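About Kinness Language School

Kinness is a small school for adults who want to learn English and use it in their daily life. We teach in the evening and at the weekend, for the reason that most of our learners work in the day. Some came to this country last month and some have lived here for many years, and both kinds sit together in our rooms.

The school was started by Uyên Lâm, who is still the head teacher. She learned English herself as an adult, from a radio course and a very old grammar book, and she remembers well which parts were difficult. At first she taught her neighbours in her kitchen. When there were not enough chairs any more, she asked Graham Yeoman if she could use the upper floor of his building in Dawber Street, and we are still there today. The entrance is at the side, next to the bicycle stands. Please ring the bell and wait a little, the stairs are long.

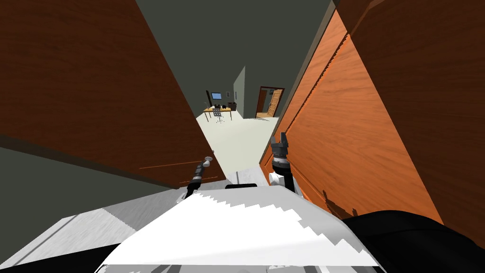
Our groups are never larger than 11 learners. We have tried bigger groups in the past and we did not like the result. The quiet people became more quiet, and the teacher could not hear how each person was speaking. With a small group everybody must talk, even on a bad day.

We offer four levels, from complete beginner to advanced. Before you join, a teacher will speak with you and ask you to write a short text about any subject you like. This is not an examination and you cannot fail it. It only helps us to put you in the right group. If the group is too easy or too hard, you may change during the first three weeks and you do not need to explain why.

How we teach

We begin each lesson with speaking. Grammar comes after, when the learner already has something to say and notices that a piece is missing. We use real letters, bus timetables, recipes and forms from the doctor, and not so many textbooks. For the two higher levels we also use Jeselo, which is our own reader, written by the teachers. It has short stories about a family who move to a rainy town by the sea. Many learners ask us what happens to the uncle, and we are sorry to say that the second part is not finished yet.

Homework is given at every lesson. We know that you are tired after work, so it is short, but please do it. A learner who writes five sentences each evening will go forward faster than one who writes two pages on Sunday.

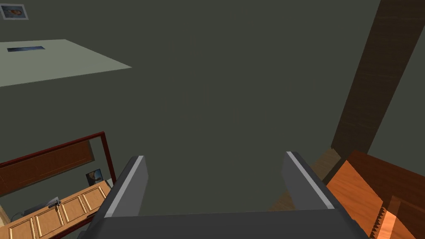 Page last changed: May

Our teachers

Uyên Lâm teaches the beginners. She speaks Vietnamese, French and English, and she allows all three in the first week only.

Babar Janjua teaches the middle groups and also the course in English for work, which is called Skillix. In this course you will practise telephone calls, job interviews, and how to disagree with a manager in a polite way. Babar worked in a hotel reception before he became a teacher, and many of his examples come from there.

Elsie Mellor teaches pronunciation and the advanced group. She grew up in this town and can explain the local words, which you will not find in your dictionary and which you will hear in every shop.

Emerson Batista looks after the office. Questions about fees, certificates and lost umbrellas should go to him. He answers the telephone from 4 p.m. until the last lesson begins, and at other times you can leave a message. Please say your number slowly and repeat it.

Fees and places

You pay by the term, or in parts if this is easier for you. The course book is included in the price. If you must stop because of illness or a new job, we keep your place for the next term and you will not pay twice.
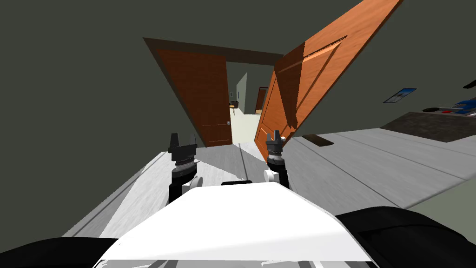 Can I join when the term has already started?
You can join until the end of the third week, if the group still has a free place. After this we will put your name on the list for the next term and write to you before it opens to other people.

Conversation evening

Once in the month we hold an open evening for conversation. It is free, and you may bring a friend who is not a learner at the school. There is tea, and usually somebody brings a cake. The only rule is that we speak English until the tea is finished. People from the town also come, and several learners have found a walking partner or a football team in this way.
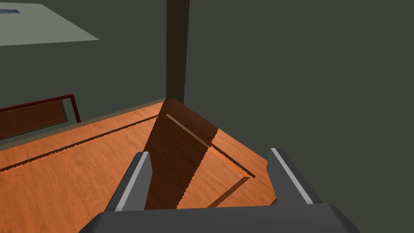
Wooden tabletop, seen from above.

How to visit us

You are welcome to see a lesson before you decide. Telephone the office one day before, so that the teacher knows you are coming, and arrive ten minutes early. Bring a pen. If you cannot climb the stairs, tell Emerson when you call and he will arrange for you to meet a teacher on the ground floor.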